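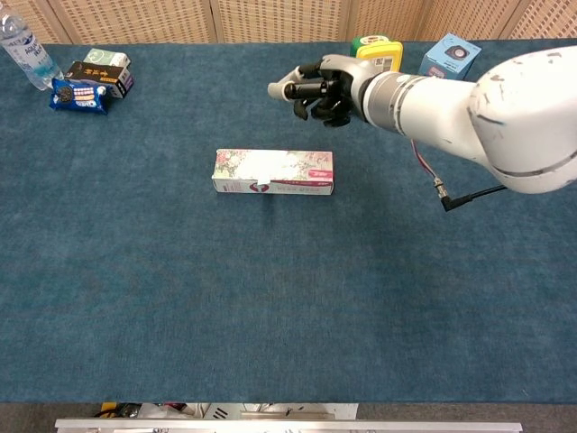
植物性の食事と栄養 第2回 配布ノート
「豆をちゃんと食べる」

みなさん、前回はおつかれさまでした! 初回は自己紹介だけで半分終わってしまったので、今日はちょっと駆け足でいきます。ノートは私がしゃべるつもりの順番で書いてありますが、たぶん途中で脱線します(前回もしました)。余白にどんどん書き込んでください。

1. 前回の宿題から

三日分の食事記録、読ませてもらいました。いちばん多かったのが「朝は果物だけ、昼はサラダ、夜にどっと食べる」というパターン。私も植物性の食事に切り替えた最初の年はまさにこれで、夕方になると台所の棚の前に立ってナッツをつまみ続けていました。意志が弱いんだと思い込んでいたんですが、記録を見返したら昼にたんぱく質の多いものがほとんど入っていなかったんですね。

Fraser Kerrさんの記録には「豆は缶詰を一度買ったきり」と正直に書いてあって、うれしくなりました。今日はまさにそういう人のための回です。

2. たんぱく質の話を少しだけ

たんぱく質はアミノ酸がつながったもので、そのうち体の中で十分に作れないものを必須アミノ酸と呼びます。成人では九種類。植物性の食品にもひととおり含まれていますが、食品によって割合に得意不得意があります。

・豆類:リシンが多い。メチオニンはやや少なめ
・穀類(米、小麦など):リシンが少なめ。メチオニンは豆より割合が高い
・大豆:豆の中でもバランスがよい。豆腐、納豆、テンペなど形もいろいろ

で、昔の本には「豆と穀物は必ず同じ食事で組み合わせること」と書いてあったりします。私が最初に買った本もそうで、律儀に毎食ごはんと豆を並べていました。今は、一日の中でいろいろ食べていれば毎食そろえなくても大丈夫、という考え方が一般的です。昼にレンズ豆のスープ、夜にごはん。それでいいんです。

3. 乾燥豆を戻してゆでる

今日の実習はひよこ豆です。戻す時間がかかるので、昨晩うちで浸水させたものを持ってきました。家でやるときの手順はこんな感じ。

(1)乾燥ひよこ豆300グラムを洗い、欠けた豆や小石を取りのぞく
(2)たっぷりの水に一晩つける。暑い時期は冷蔵庫で
(3)つけた水を捨てて、新しい水に替えて火にかける
(4)沸騰したらあくを取り、弱火でやわらかくなるまで。豆が顔を出したら差し水
(5)一粒つぶしてみて、芯がなければできあがり

300グラムをゆでると、水を吸って600グラムを超えます。初めての人はここでびっくりします。鍋は「大きすぎるかな?」くらいのものを出してください。私は一度、小鍋でやってコンロを泡だらけにしました……。

塩をいつ入れるかはよく聞かれます。私は最後派。Domenica Lehnerさんは浸水のときに塩を少し入れるそうで、そのほうが皮がやわらかくなると力説していました。今日は両方作って食べくらべてみましょう!

ひとつだけ、まじめな注意です。赤いんげん豆(白いんげん豆も同じです)は、生や加熱不足のまま食べると、レクチンという成分のせいで吐き気や下痢を起こすことがあります。必ず十分に水につけ、沸騰した状態でしっかりゆでてください。低温のスロークッカーに生の豆をそのまま入れるのはだめです。ここは赤線を引いておいてください。

4. おなかが張る問題

豆を増やしたらおなかが張った、という相談は毎期かならず来ます。豆に多いオリゴ糖や食物繊維を腸内細菌が分解するときにガスが出るので、ある程度は自然なことです。急に増やすとつらいので、次のあたりから試してみてください。

・最初は大さじ2杯くらいの量から
・つけ水は捨てる。缶詰も汁を切って軽くすすぐ
・皮なしのレンズ豆から始める(すぐ煮えるし、いちばん楽です)
・よくかむ。早食いの私がいちばん苦手なやつ

何週間も続く、痛みが強い、体重が落ちてきた、という場合は食べ方の工夫でがんばらずに病院へ。持病のある方や妊娠中の方も、食事を大きく変える前に主治医か管理栄養士さんに相談してくださいね。

5. ビタミンB12

これは次回の主役なので予告だけ。B12は普通の植物性食品からは安定してとれません。豆をいくら食べても補えないので、完全に植物性の食事を続ける人は強化食品かサプリメントが必要です。「海苔を食べているから平気」という声もありましたが、海藻だけに頼るのはおすすめしません。理由は来週、時間をかけて話します。

6. 実習のメモ:ひよこ豆のペースト

ゆでたひよこ豆、練りごま、レモン汁、にんにく、塩、オリーブ油。分量はホワイトボードに書きます。ゆで汁を少しずつ足しながら好みのかたさにしてください。なめらかにしたい人は、面倒でも皮をむくこと。私はむきません。

ごまと大豆のアレルギーがある人は、始める前に声をかけてください。練りごま抜きの分を別のボウルで作ります。

7. 次回までの宿題

・豆を使った料理を二回作って、量と材料をメモする
・家にある豆乳やシリアルの栄養成分表示を見て、B12が入っているか調べてくる
・22ページから始まる章を読む(図はとばしてOK)

保存容器を持ってきた人は、残ったペーストを持ち帰れます。冷蔵庫に入れて、早めに食べきってください。ゆで豆のほうは小分けにして冷凍もできますよ。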